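Open Day Simulation Set, Virkville Laboratory

Summary
The set holds 300 rendered stills and the matching joint records from the assembly demonstration given at the Virkville open day in August. Visitors chose a task at the console and watched a simulated arm attempt it on the main screen. Jussara Peixoto prepared the scenes and maintains the files.
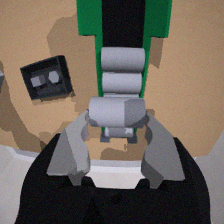 Contents
Stills are grouped by task, with 100 in each of 3 folders: merrick, narkach and wiltstead. The names are those of the demonstration rooms and carry no other meaning. All stills are computer-rendered; no visitors were recorded. Joint records are plain text, sampled at 20 readings per second.

Known limits
Lighting is fixed throughout. Contact between the fingers and small parts is simplified – force values should not be used for grip studies. The narkach folder lacks joint records for its final session.

Use
Teaching and research use is permitted with credit to the laboratory. Corrections should be sent to the maintainer, quoting the folder and file number.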